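Arkton Walkers list
Subject: Re: [arkton-walk] Adden hut in December, food, bus and the rest

Hello all,

Sorry for the slow answer, I've been meaning to reply since the question went round and then my inbox got away from me. I've done the Adden hut in winter more times than is sensible, so this will be long. Put the kettle on. Food first, as that's what most of you wrote to me about off list, and then the route and the stove. 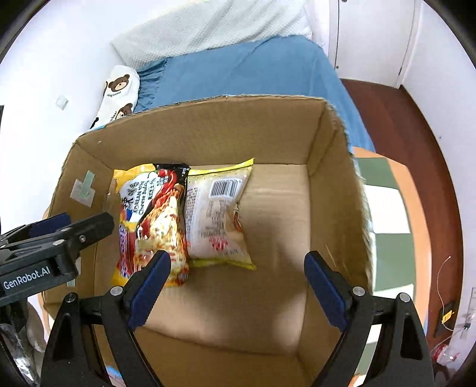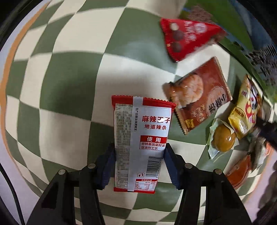
First the noodles in the food box (cheese buldak on the left), then the 麻辣王子 bag.

On 2 December somebody wrote:

> Thinking of doing the Adden hut for one night before Christmas, probably four
> of us, two who have never stayed in a hut. Couple of questions for anyone
> who's been lately.
>
> 1. Is the bus still running out to Gilus or does it stop at the reservoir?
> 2. Is the stove any good? I remember it smoking us out.
> 3. How much food do you carry for one night, and do you bother with a
> proper cooked meal?
> 4. Is the top path all right in the dark if we're late? Our slowest walker
> is quite slow (it's me).
>
> I've got the old map, the one with the coffee stain, in case things have
> moved. Thanks in advance!

Right then, in a different order, because I've already started on food.

Food. Yes, have a proper meal, or at least a hot one. I used to carry the ingredients for a stew, with carrots and everything, and a little jar of stock, and I'd be peeling things by head torch at eight at night with fingers like sausages. Never again! These days it's noodles for the evening, porridge for the morning, and cheese and oatcakes for the walking. I put an egg in the noodles if one has made it up the hill in one piece. Wrap it in your spare socks inside a mug and it usually does. I like mine fiery but your two new people might not, so take something plain as well, or do as I do and only use half the sauce and pass the rest round for people to add. A hungry person with a burnt mouth is poor company in a small room.

For snacks take more than you think. I always plan for the walk in and forget about the long evening, when it's dark by half past four and there's nothing to do but eat and play cards. Latiao has become my hut snack, mostly because it keeps well in a rucksack and doesn't go to crumbs. Jayawardena, the shop on the corner opposite the bus station in Arkton, has a good shelf of noodles and that sort of thing, and it's open early enough that you can go in before the bus. They also do a very nice fruit cake, wrapped, by the slice. I have been known to eat mine before we've passed the last roundabout.

Water: the stream behind the hut is fine in winter but do boil it. If it's frozen over you can nearly always find it running lower down, by the wall with the gap in it. Take a pan with a lid. The hut pans are what they are.

The bus. It's the 13 from Arkton, and it does still go to Gilus, but only the morning one and the one in the middle of the afternoon. The others turn round at the reservoir, and then you've got a dreary bit of road with no pavement. If you end up on one of those, get off at the chapel a stop earlier and take the farm track, it's longer on the map and much nicer on the feet. Ask the driver when you get on which sort you're on. The front of the bus says Gilus on all of them, and has done for years, and I've written two letters about it.

Coming home is the part to be careful with. The last bus out of Gilus in winter leaves while it's still light, and I've watched it go from the stile with my boots unlaced. If you miss it the pub will let you sit in the warm, and there's a taxi in Adden village, though you need to ring well ahead and the phone signal in Gilus is one bar if you stand on the bench.

The route. From Gilus I'd go up by the beck and not by the quarry. The quarry way is shorter but it's been churned up something dreadful since they took the trees out, and in December it'll be either soup or ice. The beck path has had new boards put down on the boggiest stretch. There's a bit of climbing at the top of the wood, then it eases off, and then you're on the open moor with the wind for company.

As for the top in the dark: I'd rather you didn't, with people who are new to it. It's only 372 metres at the cairn, so it's no mountain, but the path goes faint just after and there are at least three sheep tracks that look better than the real one. I once led a party of grown adults down the wrong one, in mist, talking very confidently the whole way. We met a fence I had never seen in my life. If you're running late, miss out the cairn altogether and keep to the wall. It brings you round to the hut from below, a bit further and a lot harder to get wrong. The spot height where you leave the wall is 352 on the newer map. I don't think it's printed on the old one, so your coffee stain isn't hiding anything.

And you are not slow, whoever you are. I've walked with you. You stop to look at things, and I wish more people did. Just get the morning bus and you'll have all the time you want.

The stove. Much better! It did use to smoke, you're quite right, and it turned out the cowl on the chimney was half full of jackdaw. That's been seen to. What it needs now is patience. Open the bottom vent all the way, light a twist of paper at the very back first to get the flue warm, and leave the door open a crack until the kindling is properly going. Then shut the door and half close the vent. If you pack it full straight off it'll sulk all evening. There were plenty of logs under the lean-to when I was up, though some were rather green, so I'd carry a small bag of dry kindling and a couple of firelighters. Please leave some split for the next lot.

Sleeping. The upper platform is warmest and also where the snoring collects. Take a decent mat as the boards are hard, and a hat to sleep in. There's a draught from the door that comes straight across the lower bunks, and I hang my coat over the gap at the bottom with a boot on each end. Mice, yes, a few. Everything edible goes up on the hooks, in a tin if you've got one. They went through the side pocket of my rucksack for one stale oatcake, and that was a new rucksack.

A few odds and ends I'd add for your first-timers: dry socks that are kept for the hut and don't get worn anywhere else, some sort of slipper, a torch each and not one between two, a pack of cards, ear plugs. Oh, and a bin bag, as everything has to come back down with you, noodle packets and all.

Does anyone know if the booking for the hut is still the form on the website, or are we back to the answering machine? I filled in the form last time and heard nothing, then found we were down for it after all. If somebody has had better luck do post it here, and not just to me, as I've had the same question from several people now.

Also I left a blue enamel mug on the windowsill up there, chipped on the handle. If you see it, have your tea out of it and then bring it down for me, would you?

Have a lovely time, and do write and tell us what the beck path was like.

Cheers from a very wet Arkton

--
You are getting this because you are on the arkton-walk list.
To leave, send a blank message with the word unsubscribe in the subject.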